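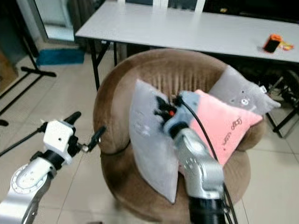
**[grippers] Re: Soft objects, left and right side compared**

From: Birsen Baysal
To: grippers list
Date: Sat 28 September

Dear Nevzat, dear all,

thank you for the long message on Thursday. I answer between your lines where I can, and after that I add my own results, which are not complete.

> On the Wevero fingers we lose the pillow mostly at the moment of lifting,
> not at the moment of closing. The cloth is between the fingers, the
> controller reports a grasp, then the arm goes up and the filling pulls the
> cloth out again. Did you see the same on the Dralden side? And do you
> approach from above or from the side? Gülizar thinks the angle matters
> more than the force, I am not so sure.
>
> Nevzat Ertürk

Yes, we see the same, with both grippers. For this reason I stopped believing the grasp signal for anything filled. It tells me that the fingers met some resistance, and a pillow always gives resistance. Berkay now compares the finger opening before the lift and again after it. If the opening becomes smaller during the lift, the cloth is leaving. It is a simple check and it catches more than I expected.

About the angle: I am with Gülizar. We have the white Dralden gripper on the left arm and the blue-gray Wevero on the right arm, and in the first week I did everything from above because the planner likes it. With the round brown chair this is a bad idea. The seat is a deep bowl, the pillows lean on each other, and from above the fingers meet only a tight surface. When we go in low and push the gripper among the pillows, one finger can get behind a corner. The attached picture is from the right arm at the pink pillow, the one with "good day" on it, at its upper left corner. The corner is the best place I know on this pillow. The middle of the printed side is the worst place, the fingers slide on it.

We use three pillows in the chair for all the trials:

- the large light gray one, standing on the left
- the pink one, in front and to the right, partly over the gray
- the cat one, behind, against the backrest

The cat pillow is the most interesting one for a comparison. Its ears are small and pointed and you would think they are made for a gripper. The Dralden takes an ear well. The Wevero closes with more speed and often pushes the ear away before it has it. I reduced the closing speed to 52 percent and then the two grippers became much more similar. I should have done this before I wrote my complaint about the Wevero in the previous thread, so please read that complaint with some care. Duygu already told me so privately, and she was right.

Now the numbers. We did 100 trials with each gripper on the pink pillow, with the same starting arrangement, as good as a person can repeat it by hand. A trial is good if the pillow is out of the chair and stays in the gripper until the arm stops.

| Gripper | Approach | Good trials |
|---|---|---|
| Dralden (left) | from above | 41 |
| Dralden (left) | low, at the corner | 78 |
| Wevero (right) | from above | 37 |
| Wevero (right) | low, at the corner | 81 |

Each line is its own set of 100. I do not think the difference between 78 and 81 means anything. The difference between the approaches does.

Two problems remain open, and I would be glad about advice.

First, the cable of the right gripper. It makes a big loop out from the body and over the pillow, then goes down along the arm. When the wrist turns far, the loop can touch the pink pillow and move it a little, and the wrist camera then sees a pillow which is not where it was. Berkay wants to guide the cable closer to the link. I worry that it will be too short for the last joint. Does anybody have the Uysal cable clips on this kind of arm? I can not find from their drawing if they fit over the joint with the ring of holes.

Second, the backrest. It is velvety with fine vertical folds, and in the depth data these folds sometimes become part of the gray pillow. I tried a larger filter and it removed the folds, but it removed also the cat ears. For the moment I mask the backrest by hand, but this works only as long as the chair does not move. Nevzat, you wrote once about the Urnside camera with the short range. Is the noise on cloth better there, or only on hard objects?

I have 724 recordings from both arms, with finger openings and motor currents, and I would like to reach 1000 before December, when the chair goes back and we get a sofa. If somebody wants the current files already, please write to me off the list. They are too large for an attachment, and the column names are partly in Turkish, but Gülizar has made a list with the translation.

One small thing for those who want to repeat the trials: shake the pillows between two attempts. After many grasps at the same corner the filling has moved away and the corner becomes easy. My first 30 trials were too good for this reason and I had to throw them away.

With kind regards,
Birsen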